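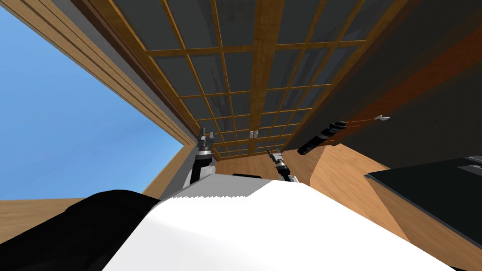 Two arms raised, rendered view

Shared calendar shows bookings one hour late
Status: Resolved
Product: Bornus calendar sync
Site: Noltodport office

Reported problem: Bookings made at the front desk show the right time on the desk computer but land one hour late on staff phones. It started in October. All 14 phones are affected. Bookings typed directly into a phone look fine everywhere.

We use cookies to keep you signed in and to remember your settings. Accept all | Manage cookies

9:10 – Asked the desk to make a test booking for 3:00. It came up as 4:00 on two phones. Deleted it and made it again with the same result.

9:25 – Checked the time zone on the desk computer. Correct. Phones are set to pick up the zone automatically, also correct.

9:40 – Removed the calendar account from one phone and added it back. No change. Don't bother with this step on the others.

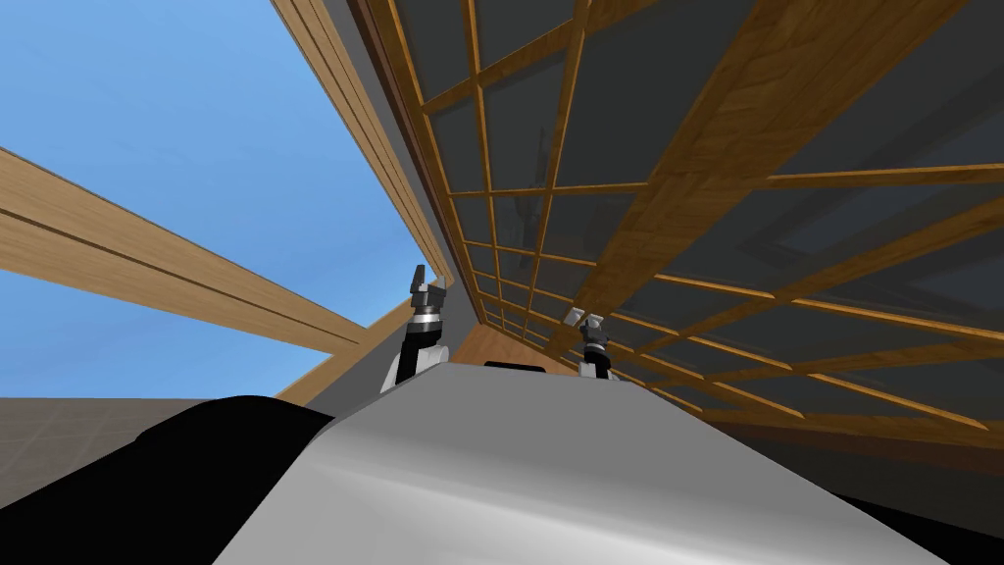
Tineke Van Leeuwen
Second-line support

10:15 – Took over the ticket. Exported one booking from the desk and opened it in a text editor. The start time is saved with a fixed offset and no zone name, so the phones have to work it out from the account settings.

10:30 – Found the account profile in Bornus under Settings > Region. Daylight saving was set to "Manual – off". Changed it to "Automatic" and saved. New test booking is correct on both phones.

10:50 – Old bookings are still wrong. The change only applies to new entries.

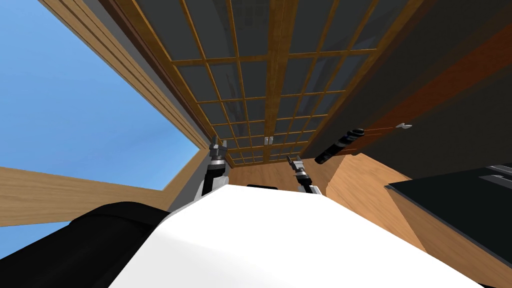 Render: Gijs De Smet

11:20 – Ran "Rebuild calendar" from the admin menu. It took 20 minutes and the desk could not add bookings during that time. Afterward, 5 older bookings checked against the paper list, all correct.

13:05 – One repeating booking still shows late. It was imported from Floltik and has its own zone saved in it. Deleted the series and entered it again by hand.

Customer confirmed the times match. Closing the ticket. Reopen it if the times move again after the next clock change.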